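Darncombe, bed bay notebook
15/07/2021
Ľ. Štěpánek

Carried over from the last entry: left wrist cable re-routed, grip force limit on the left hand lowered one step, right hand unchanged. Battery swapped before start. Floor tape at the foot of bed 2 moved back by one tile, as the night staff asked.

Task today was the cover adjustment, person in bed, robot at the foot end. Take the lower edge of the cover, draw it toward the foot, release, smooth if needed. No lifting of the person, no contact above the knee. Attendant stays in the room with the stop button in hand. This is the condition Erkville agreed to and it is not up for discussion until October at the earliest.

Time budget for one adjustment is 90 seconds from the foot-end position to both hands clear. An attendant does it in a fraction of that, on the way past, usually while doing something else. I am writing this down again so that we stop quoting the 90 as if it were a saving. The saving, if there is one, is in the walk. Sadeghi logged the walks for the corridor with a step counter, and the longest leg is 145 meters from the station to the end room and back. Whether a robot standing in the end room removes that walk depends on whether somebody has to come and look anyway. At present somebody does.

Notes on the grasp. Thin covers bunch well between the thumb and the first two fingers. Heavy covers slide out when the pull direction is more than slightly off the line of the forearm. With a fold already in the cover the estimator picks the top layer and treats it as the edge. It then pulls one layer over the other and the real hem stays where it was. Tried the hem search with the left hand leading and the right held open and low until the left reports contact. Better than both closing together, which gives a tug of war if they land on different layers. Keep left-first as default.

Lighting under the bed base upsets the hem detection when the room lights are low. The hem reads as a bright band and the lower boundary jumps. Fixed exposure helps. Lowering the weight of the lower image rows helps more. Not merged yet.

Own shadow is still a problem with the lamp behind the head. The hand shadow on pale fabric is close enough to a crease that the fold detector fires on it. Suggest masking from the known arm pose. Limero says the pose data arrives late on the current build by up to 600 milliseconds, in which case the mask will trail the hand. To be measured before anyone writes code for it.

Staff side. Had the handover talk with the evening shift in the staff room. Main points as I took them down:

The robot does not know when to leave a cover alone. An attendant sees that a person has pushed the cover down on purpose. Our trigger is cover position only. They want a "leave" setting per bed, set by hand at the door, and no automatic reset at midnight.

They do not want to be the ones who stand and watch. Right now the job of one attendant per round has turned into holding a stop button. Two of them said they would take the old way back over this. I think they are right about the present state of it. The supervision hours should be booked to the project and kept out of the shift plan. I have asked for this in writing.

Who signs the night sheet. If the robot moved the cover, the sheet still has one box for initials, and the attendant is signing for something they did not do. Proposed a second column. The office wants to see a draft form first.

Noise from the knee joints when it steps back. They notice it more than we do. Grease has been tried. Slower step is the next thing.

Training so far is 17 people through the short session. It covers stop, release, push clear, and where not to stand. Release needs more practice than the rest. The usual mistake is to pull the fabric out of the closed hand by force, which trips the finger fault and then the hand stays shut until restart. Put the release lever first in the session and make everybody do it twice.

Open for next entry: pose delay measurement, exposure setting merged or dropped, draft of the night sheet, slack in the left wrist cable. The loop stands off too far and will catch on a bed rail sooner or later. Shorter cable ordered.
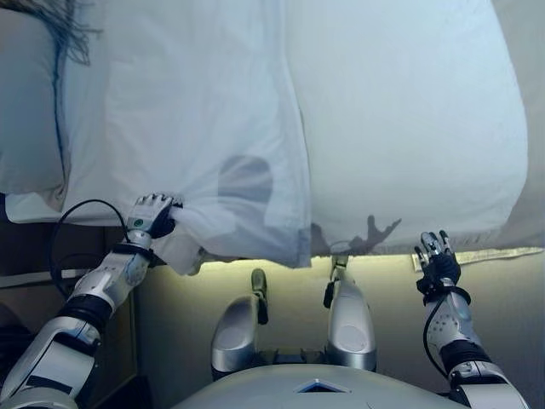 Cable part number is on the inside of the cabinet door. Do not use the long ones from the old box for the right arm either.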